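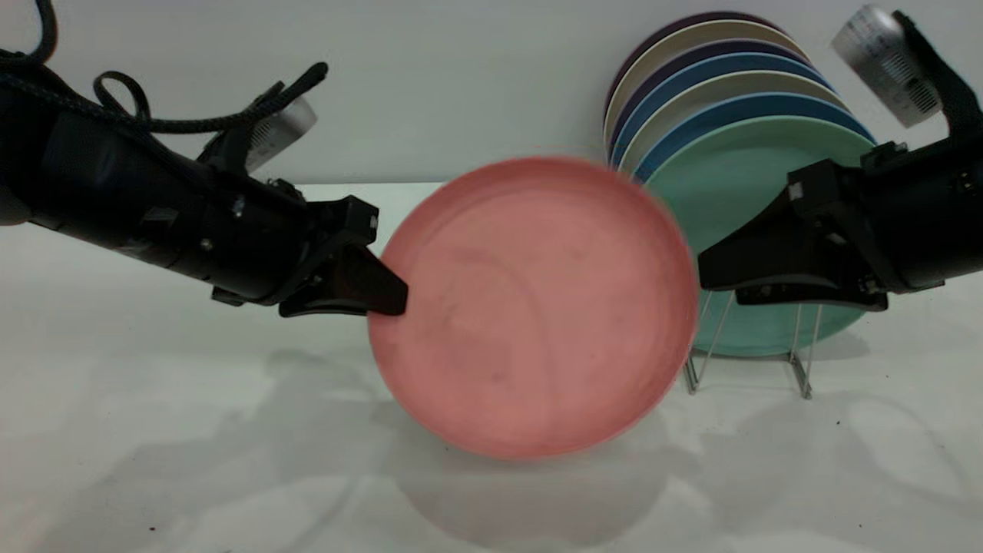
Page 2 of 34

**Re: Colored plates – upright rack or a plain old stack in the cupboard?**

**stikport_sue** wrote:

Picking this back up from the first page, and thank you all for being so patient with me and my plates! I've pulled everything out onto the white table so I can think. The rack is the thin silver wire one, and the plates go in standing on edge. I love seeing all those rims in a row – plum, cream, navy, the blues, that minty green – and then the pink, which I still can't decide where to put. My sister in Osutton stacks hers flat and swears by it, but I always end up wanting the one on the bottom.

**Grevier_Gran** wrote:

Oh Sue, flat stack every time, I'm sorry. I've had mine that way for years and a nice square of felt between each one keeps them from rubbing. Those wire racks are sweet, but I bumped one with my elbow back in September and lost 2 good dinner plates, and I've never quite forgiven it.

**omolara_h** wrote:

I'm going to disagree with Gran (fondly!). Felt squares are lovely if you have the time, but on an ordinary weeknight I just want to slide a plate in and walk away. If the rack keeps shifting, put something grippy under the feet. I used a scrap of shelf liner and it hasn't budged. And keep the table around it clear, because that's where the elbows happen.

– Omolara Haruna, 3,000 posts and still talking about dishes

**stikport_sue** wrote:

Shelf liner! I have a whole roll of it somewhere.

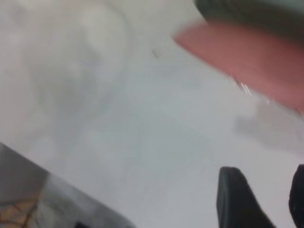

*Pink and gray against the white, mid-shuffle.*

**cropper_dan** wrote:

Can I throw in a question about order? Do you go light to dark, or just however they come? My wife and I have had this argument more times than I'd like to admit. She wants a rainbow, and I think the ones you use most should go in front and the colors can sort themselves out.

**Grevier_Gran** wrote:

Your wife is right, Dan.

**stikport_sue** wrote:

Ha! Well, I've tried the pink at the front, with the green right behind it and then the blues, and the plum all the way at the back by the wall. It isn't a proper rainbow, but it makes a pretty little fan from the side and I'm rather taken with it. Sorry, Gran, I think the rack is staying. 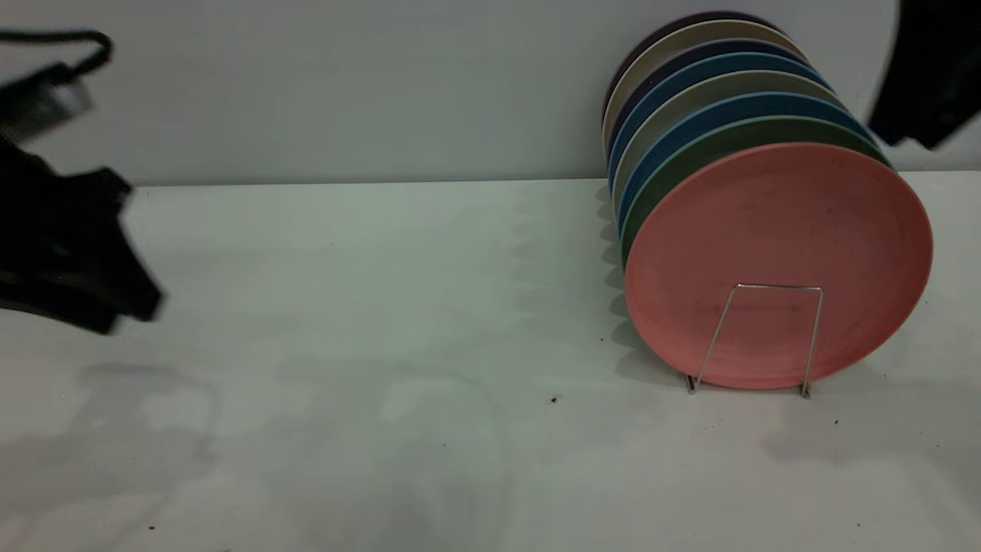 ## Replies since your last visit

**omolara_h** wrote:

Pink in front gets my vote! I'd maybe split up the two blues, but I'm fussy that way.

**cropper_dan** wrote:

Showed my wife. She says move the navy.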